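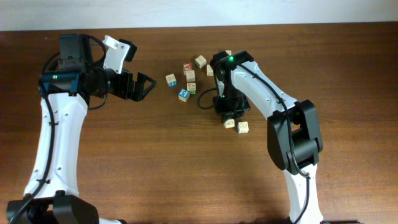 Clirnbridge Paper Mill, open day

We got to the mill a little after ten on the Tuesday and parked in the lower field, which was soft from the rain. Entry was free. There were 37 people on the first tour and we were put on the second, with Kevin Ó Súilleabháin as guide. He worked the drying floor for years before he moved to the office.

The tour starts at the pulp tanks. It is loud there and you only catch half of what is said. The main machine is 200 feet long and was running a gray board that goes to Flanidar for book covers. You walk beside it on a raised path with a rail on one side. The heat at the far end is strong, so leave your coat in the car.

After that comes the cutting room, then the old water wheel, which no longer turns. Dela Opoku from the lab showed how they test a sheet for strength and let a few of us pull the lever. My sheet tore at 179 on her dial. I forgot to ask for the unit.

Lunch was soup and bread in the canteen. The line was slow. The shop sells offcuts by the pound, and I bought 2 bags of cream stock for printing.

The next open day is in December. The stairs to the wheel are steep and there is no elevator. Bathrooms are by the gate only.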